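Halyna Chornovol has taught nursing for 15 years and still marks essays in pencil, so that students can rub out her opinions if they like. We met in her office at Fenton, where the kettle sits on a pile of dissertations she says she has read.

She trained as a ward nurse and came to teaching sideways. "I was asked to cover one lecture on wound care," she says. "It was meant to be an hour. I'm still covering it."

Her doctorate looked at how families behave at the bedside during handover, and it ran to 11 chapters. Her supervisor, Fuseini Atinga, thought this was plenty. "He wrote 'Is there more?' at the end," she recalls, "and I don't believe he was hoping." 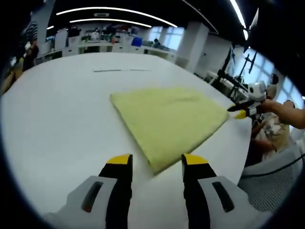 *Folded towel on a white table.*

What did the families teach her? Mostly that they hear everything. "You can whisper a blood pressure across a bay and someone's aunt will repeat it back to you at teatime – with the wrong units, but still."

Her new module on home visits starts with the second-years in September. There are 89 of them, and she plans to learn every name by the second week, a promise she has made before. The reading list is short. The section on parking is long.

She has no wish to run the department. "I did it for 2 terms while Dovhaniuk was on leave. I went to meetings about the length of meetings." She still does the odd bank shift, and says the patients are kinder about her handwriting than the students are.

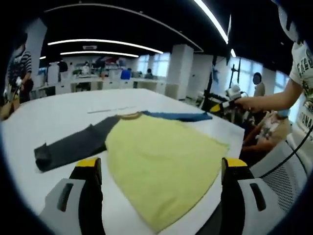 *Page last changed: November 2023*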